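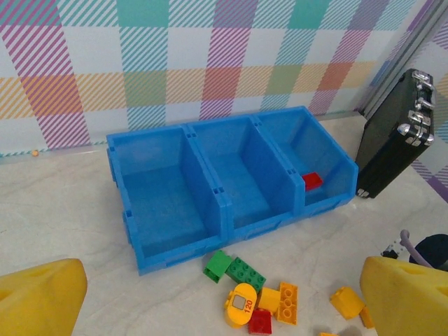

件名:棚卸CSV取込後、小物部品の棚番が別区画に置き換わる
状態:解決済み(経過観察中)
受付日:2023年6月28日
製品:Cemerar 在庫管理(オンプレミス版)
連携:Pristent ラベル出力サービス
起票者:Wudley 部品管理課
担当:Obaidul Bhattacharjee
優先度:中

申告内容
Weerasinghe倉庫の棚卸結果をCSVで取り込んだところ、一部の品目で棚番の枝番が変わった。数量は正しい。品目コードも正しい。棚番のみ、末尾の区画記号が隣の区画のものになっている。取込画面にエラーは表示されず、結果は「正常終了」。ラベルを再発行した時点で現場から指摘があり発覚した。同じ手順で前回の棚卸は問題なく完了している。

影響範囲(起票者による一次確認)
対象ファイルの明細は1000件超。うち棚番が変わった品目は14件。すべて小物部品で、大物および梱包材には発生していない。出庫指示は部品管理課の判断で停止中。

初動
取込ログ、元のCSV、棚番マスタのエクスポートを受領。取込ログに警告なし。CSVをテキストエディタで開き、該当行の棚番が正しい値であることを確認した。ファイル作成側の誤りではないと判断。
検証環境に棚番マスタを復元し、同じCSVを取り込んだ。再現せず。全件とも棚番は元の値のまま登録された。

調査その一:文字コード
起票者の端末ではCSVを表計算ソフトで一度開いて上書き保存していた。BOMの有無と改行コードを比較したが、該当行に固有の差はない。保存前後のファイルを検証環境でそれぞれ取り込み、結果は同一。原因から除外。

調査その二:ラベル出力側
Pristentの出力キューに残っていたデータを確認。ラベルに印字された棚番は、Cemerarのデータベースに登録済みの値と一致していた。Pristentは渡された値をそのまま印字しており、置き換えはその手前で起きている。こちらも除外。

調査その三:棚番エイリアス
本番と検証の設定を突き合わせたところ、本番のみ「棚番エイリアス変換」が有効だった。旧棚番で届いたデータを新棚番に読み替える機能で、初期値は無効。変更履歴によると、6月上旬に小物棚の区画を組み替えた際、移行措置として有効化され、そのまま残っていた。
エイリアス表を出力して確認。組み替え時に、旧区画記号の一部が新しい区画にも再利用されている。このため、新棚番で正しく記入された行も旧棚番とみなされ、もう一度読み替えられていた。変換は取込時に無条件で走り、ログレベルが標準のときは記録されない。
検証環境で機能を有効にし、本番のエイリアス表を投入して再取込。同じ品目で同じ置き換えが発生した。再現を確認。

原因
棚番エイリアス変換の無効化漏れ。加えて、旧記号と新記号が重複した状態のエイリアス表を登録できる仕様になっている。

対処
1. 本番の棚番エイリアス変換を無効化。設定反映のため取込サービスを再起動。
2. 該当品目の棚番を、元のCSVの値で一括更新。数量項目は更新対象から外した。

実施前にデータベースのバックアップを取得済み。更新後、差分レポートで棚番の不一致がないことを確認した。誤った棚番で発行済みのラベルは部品管理課で回収し、Pristentの再発行機能で出し直す。再発行時は「前回内容を使用」のチェックを外すこと。チェックが入っていると、キューに保存された古い値で印字される。

起票者からの追加質問
エイリアス変換を無効にした場合、旧棚番で書かれた紙の帳票から入力したデータはどうなるか。

回答
旧棚番がマスタに存在しなければ取込エラーとなり、その行は登録されない。旧記号が新区画に再利用されている場合はエラーにならず、新区画の棚番として登録される。この判別はシステム側ではできない。旧様式の帳票が残っている場合は、入力前に棚番欄の書き換えが必要。

起票者返信
旧様式の帳票は倉庫側に残部あり。廃棄を依頼した。出庫指示は再開済み。ラベルの貼り替えは小物棚のみ完了、予備品の引き出しは未着手。

社内メモ
・エイリアス表の登録時に記号の重複を検査する件、開発へ改善要望として登録。採否未定。
・標準ログレベルでも変換件数だけは出力してほしいとの要望あり。上記と合わせて登録。
・検証環境の復元手順書に、マスタだけでなく取込設定も含めるよう追記する。今回は設定差分の確認が後回しになり、文字コードの調査に時間を使った。
・同じ設定のまま運用している拠点がほかに2か所ある。どちらも区画の組み替えはまだ行っていない。組み替え前に連絡をもらうよう各拠点の窓口に依頼済み、返信待ち。

次回確認
次の循環棚卸の取込後、差分レポートを送付してもらう。不一致がなければクローズ。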